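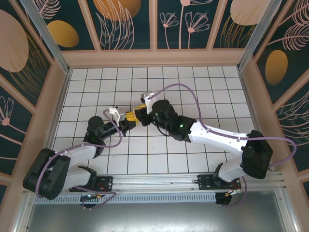 Figure 2. White tiled floor inside an enclosure with decorated walls.

3.2 Joint color and the visibility of soiling

White tile is the usual choice where a floor has to show dirt early, and most cleaning guidance treats the tile face as the only surface that matters. The joint is left to the installer. In the Urkbridge survey, joint color explained more of the spread in inspection scores than tile finish did, and we treat it separately in this section.

Test panels were laid at the Skiswood site with a single batch of glazed white tile. Joint width and depth were held constant. Three cement grouts were used: white, mid-gray and black. Each panel was soiled with the mixed dust described in Section 2.4, applied through a sieve and worked in with a dry roller, then left for 20 hours before cleaning. Panels were mopped with plain water in one direction, 5 strokes per panel, with the mop head changed between grout colors. Two inspectors, Ridgeway and Kennedy, scored the panels separately under overhead light at 1,000 lux and did not see each other's sheets until scoring was complete.

White joints were marked down after the first cycle and did not recover. The fine fraction of the dust settles below the tile face, where a flat mop does not reach, and a gray line forms along the joint. Mid-gray joints hid this residue best, but inspectors disagreed most often on these panels, particularly near the panel edges. 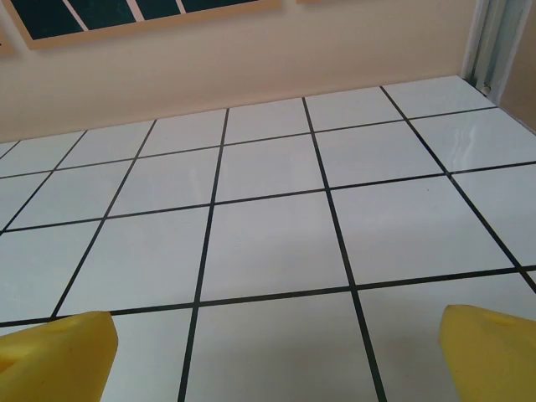 Black joints behaved differently. Residue on them was pale against the grout and was noted as haze, usually at the crossings. The haze came off with a second pass in 90 percent of cases. Inspectors also reported that a high-contrast grid helped them keep their place while scoring, and repeat scores on the black-jointed panels were closer together. Whether this reflects cleaner panels or easier reading of them cannot be settled with the present data.

One black-jointed panel was withdrawn. It had been laid on a Wednesday afternoon from the end of a mix, and its joints cured with a visible bloom before any dust was applied. Phí repeated the panel in July with fresh grout, and the repeat is the one included in Table 4.

Sealed joints were outside the scope of this series. The Katsaros panels discussed in Section 3.3 used a penetrating sealer on all three grouts and were scored with the same sheet.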